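Preguntas frecuentes: guardar pasta seca en estantes de dos niveles
Furna · Ayuda · Despensa

Respuestas revisadas en enero por Amparo Paredes.

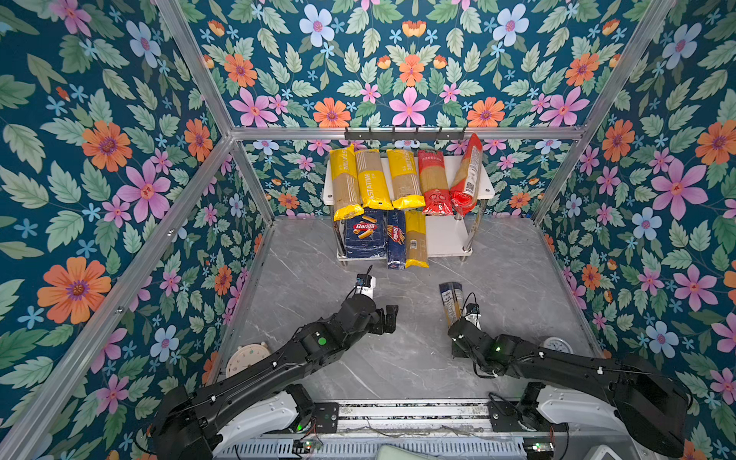 Las indicaciones valen para pasta seca en envase cerrado. La pasta fresca requiere frío y queda fuera de esta página.

¿De pie o tumbados?
Los paquetes de pasta larga admiten ambas posiciones. De pie ocupan menos superficie, pero la bolsa flexible tiende a inclinarse si la fila no está completa. Las cajas de cartón pueden ir planas en el nivel inferior.

¿Puede sobresalir la base del paquete?
No se recomienda. Apoye toda la base en la balda.

¿Qué separación dejo bajo una barra de ganchos?
En el estante Rondoner, 4 cm sobre el paquete más alto. Si no los hay, coloque la pasta larga en horizontal.

¿Cómo ordeno las fechas?
La más próxima, delante. Revise la fila cada 14 días.

¿Y los paquetes abiertos?
Pase el contenido a un recipiente hermético y anote la fecha de caducidad. Un resto de 200 g cabe en el bote pequeño Briltau.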